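Terkside Home Forum > Kitchen and Dining > Dishes and Glassware

Storing patterned glazed bowls without wearing the decoration

Boyang Yan
Posted Thursday, July 12, 2018

I have 18 glazed bowls in mixed sizes, most of them with a printed or painted pattern on the inside wall. They are used daily, washed in the dishwasher at the normal setting, and stacked in a wall cabinet with one fixed shelf. Clear height above the shelf is 27 cm.

Two problems. First, the pattern in the deeper bowls is going dull in a ring partway down the wall, at the height where the foot of the next bowl sits. Second, the mixed diameters do not nest well. A small bowl drops to the bottom of a large one, and the one after that rests on a rim at an angle. 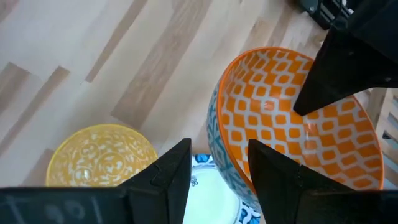 The orange bowl with the lattice inside is the deepest type I have. The yellow one with the white scrollwork is smaller, and the white dish with the blue and white border goes in the same cabinet. I would like to keep everything on the one shelf. Felt separators have been suggested to me, but I do not know whether they hold moisture against the glaze. Is the ring caused by stacking, or by the dishwasher?

Qianru Xu
Replied the same day

Check the feet before you blame the dishwasher. Detergent wear dulls the whole exposed surface fairly evenly, and it is usually worst where the spray hits. A ring at a constant height is contact wear. Run a fingertip around the underside of each bowl. If the foot ring is unglazed it will feel like fine sandpaper, and it will abrade the glaze of whatever it sits in every time the stack is moved.

To correct it:

Smooth the feet with wet 400 grit silicon carbide paper, then 600. Keep the paper and the foot wet and wear a mask. A minute or so per bowl is enough. Rinse well and let the foot dry for a day, as unglazed clay takes up water.

Stack by diameter, same size with same size. Limit deep bowls to four per stack. If the sizes do not match, put the small ones on a wire riser over the plates and leave the large ones below.

Use a separator between any two bowls with decoration on the contact area. Felt is fine if the bowls are fully dry. If you unload the dishwasher while things are still damp, use thin closed-cell foam discs, which do not absorb water.

The existing ring will not come out if the glaze is scratched. If it is gray and metallic looking, it may be a deposit from flatware. Try a paste of baking soda and water on a soft cloth first.

R. Shi
Replied two days later

just hand wash them. I had a set from Clarmont that lost nearly all of its color in the machine. Also paper towels work between bowls, no need to buy anything

Boyang Yan
Replied in November

Closing this out. The feet were unglazed on all the deep bowls. I sanded them as described and bought foam discs from Stendport, cut down to fit. The ring has not spread. On two of the bowls the baking soda paste removed most of it, so those marks were metal. The others are scratched and will stay as they are. The small bowls are on a riser.

Thread viewed 2,349 times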